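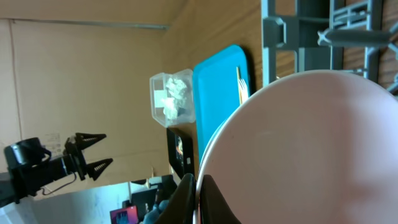 What does a reusable plate cost per meal?
The purchase price divided by the number of washes it survives, plus the water, power, detergent and labour for each wash. At Bororia the last of these was the largest.

Speaker notes — Shiuli Gamage
Reusable dishware in staff lunchrooms: the Bororia changeover

Slide 1. Scope
Introduce myself, one sentence only. The talk covers a single building with 236 lunch places and one shared kitchen. Disposable plates, bowls and cutlery were withdrawn in June. Catering for outside functions was left out of the work and I won't take it up today.

Slide 2. Sizing the stock
We bought 300 settings from Lefèvre. A setting is one plate and two bowls. The margin over 236 covers breakage, items left at desks and whatever is still in the washer when the late lunch group comes in. Our first estimate ignored the desks. Pause on the chart and point to the mid-afternoon dip, when the fewest bowls are on the shelf.
If anyone raises shape: we kept to round items throughout. Square plates stack well but the corners chip, and a chipped corner takes the plate out of service.

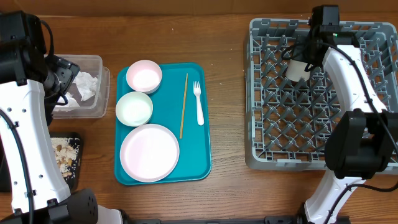 Colour was left to the supplier and had no effect on losses. Tray size did matter. A tray that takes a full setting gets carried back to the kitchen in one trip. With a smaller tray people leave a bowl behind and mean to return for it. We moved the tray return next to the exit, and the count of stray bowls fell within the month.
Chopsticks and spoons are handled apart from the settings. They go in a cutlery basket, handles down, and are not counted.

Slide 3. The wash cycle
Go slowly here. The washer is a Biteck under-counter unit, already on site. A load takes 30 minutes from door closed to shelf, including the air dry. Detergent is Plalline, dosed by the machine.
Main points to make:
— Scrape first. Rice and sauce left in bowls block the filter, and a blocked filter shows up as film on the plates.
— Bowls go in tilted, open side toward the spray arm. Bowls laid flat hold water in the foot.
— Leave one slot between bowls. Nested bowls come out dirty and have to be run again.
— Plates face the centre.
The second and third points produced most of the rewashes. A notice above the bench helped for a couple of weeks. Marking the rack slots with tape had a more lasting effect.
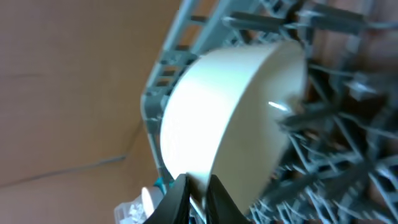
White bowl with the grey plastic rack behind.

Slide 4. Service life
Our planning figure is 4000 washes per item. It is a planning figure and has not been tested to the end. Say this clearly; last time it was quoted back to me as a result. Rim chips are the usual reason for removal. Crazing and worn glaze are slower and are picked up at the quarterly check. Plastic items are judged on scratching and are recorded on a separate sheet.

Slide 5. What is left in the bin
With disposables gone, the remaining waste is mostly packaging from food brought in. Paper bags and plastic bags arrive together and are thrown out together, often one inside the other. Sorting them after the fact is slow. Two openings at the bin, labelled by material, gave a cleaner paper stream than the single opening with a long list of rules. Greasy paper still goes to organics if the local hauler accepts it. Check this before printing labels. We printed ours twice.

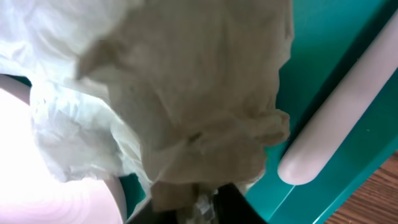
Should paper bags be flattened before they go in the bin?
Flattening helps where the bin is emptied by volume, as ours is. It makes no difference to how the paper is processed afterward.

Slide 6. Open items
Labour is still recorded by shift, so the cost per load is an estimate. A water meter on the washer line has been requested. The desk losses continue at a low level and we top up the bowls as needed.
Leave the stock chart up during discussion. Spreadsheet available on request; the formula tab is locked, and I can send the unlocked copy.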